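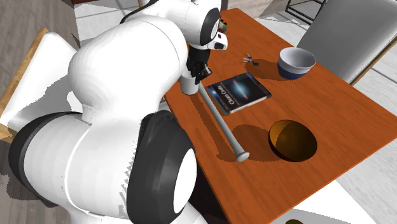 Figure 1. The simulated arm with its gripper at the rim of the cup.

Setting up our cell in Halum was the best part of the project! Takeshi Takagi and I share one arm, and each November morning we start it the same way: load the table, send the arm to its home pose, then open and close the gripper 10 times.

The first week the fingers kept closing a little to one side. We had typed the wrist offset in with the wrong sign - 3 mm the wrong way - and fixing it felt fantastic. We also raised the grip force limit to almost 100 N and set the log to save every 4000 steps. Next we want to retune the wrist joint.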